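Home | Manuals | Ondamby Cell | Section 4
Print this page | E-mail this page

4.2 Handling open liquids

1. Set the arm speed to 80 mm per second before any open bottle is placed on the table.
2. Fill cups to 400 ml at most.
3. Keep cables clear of the path between bottle and cup.

Caution: Stop the arm before reaching into the work area — a paused program is not a stop.

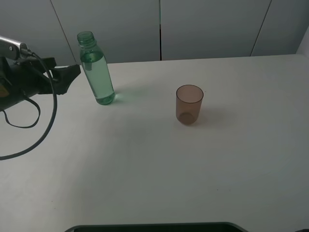 Who may restart the arm after a spill?
Only the operator named on the shift sheet, once the table has been dried and the cables checked.

4. Enter each spill in the Rumeo log, form 26.

Previous | Next | Contents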